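Register Notes: The Longo Light Car

Longo built cyclecars and light cars at Guncombe, and the firm's surviving paperwork has now been checked against the club register. Josphat Shirima compared the chassis ledger with the parts books and found that the frame numbers begin at 19, so earlier estimates of output were too high. The ledger closes at 235.
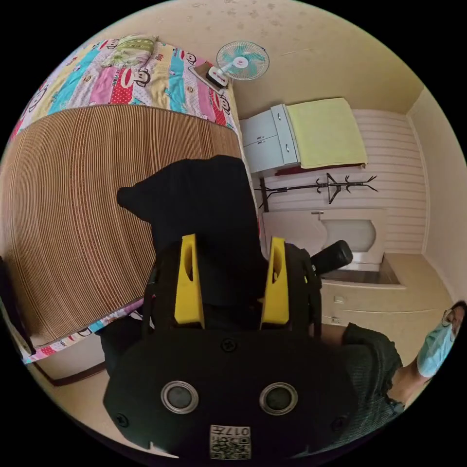 Most cars had an air-cooled twin with chain drive to the rear axle. A shaft-driven model, the Tirkau, was added later and used a longer frame with semi-elliptic springs front and rear. Only 23 are entered in the ledger — all with the three-speed gearbox.

Engine numbers are less reliable. Replacement crankcases were stamped in a separate series starting at 300, and several owners have taken these for original units. Members with a Tirkau axle casing should send the casting number to the register before the October issue.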